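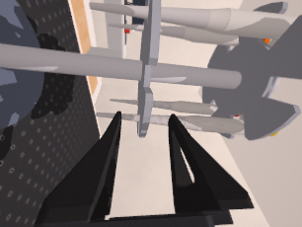 One reader wrote under my last post that a simulated lab bench is a toy, and that anybody who wants to teach a robot arm to handle pipettes should save up for the arm. Fair enough, I used to think the same! Then I spent most of November with Clerano, the two-arm bench package from Clustside, and I've softened quite a bit.

So what do you get? A small virtual room, a table, two black arms with two-finger grippers, a pipette stand between them, and a control panel where you can drive everything by hand or hand it over to your own code. The license is $110 for a single seat, and the Kopecký add-on (extra tools and a better recorder) brings you closer to $200. I bought the plain one first, grumbled for a week about the recorder, and then paid for the add-on like everyone on the forum said I would.

Install took me an evening. The download is big, the first launch sits on a gray window long enough that I killed it twice thinking it had crashed, and the manual is 163 pages with no index. Search the PDF for "first session" and start there. Skip the chapter on lighting until you need it, because the defaults are fine.

Driving the arms is where I had the most fun. I used an old game controller, one stick for reach and one for wrist, with the triggers on the grippers. There's a little lag when both arms move together, and I never got rid of it completely, but with one arm parked it feels snappy. You can flip between room view and the gripper views while you work, which I did constantly (the gripper view is great up close and hopeless for figuring out where the other arm went).

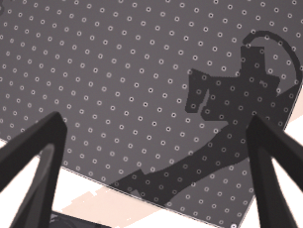
I also leaned on the shadows a lot more than I thought I would. Depth is hard to judge on a flat monitor, and watching the arm's shadow slide over the rows of holes gave me a much better feel for height than the number readout did. If your graphics card is struggling, turn down something else before you turn those off.

Now the gripes. Contact is a bit slippery. I had pipettes squirt out of the fingers when I closed too quickly, and the friction setting is buried three menus deep under a name I'd never have guessed. Resetting the bench puts every single thing back, so you can't reset one tool and leave the rest. And saved runs from the plain version won't open once the add-on is in. I lost a good evening's practice to that, so export first!

Support was friendly but slow. I sent the reset complaint in and got a nice reply saying it's on their list.

I tried Plistine's free bench too. It loads faster and the menus make more sense, but it only gives you one arm, and passing things from hand to hand was the whole reason I went shopping.

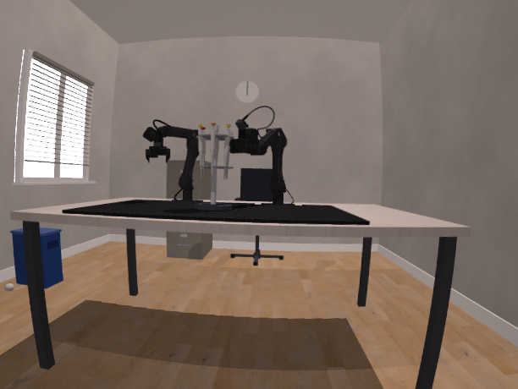
Clerano's two-arm bench in room view, pipette stand in the middle.

Would I pay for it again? Yes, with the add-on from day one. If you only need a single arm, try Plistine for a couple of weeks first and keep your money. I'm leaving my controller layout in the downloads section, and if you've found a cure for the two-arm lag, please post it in the comments.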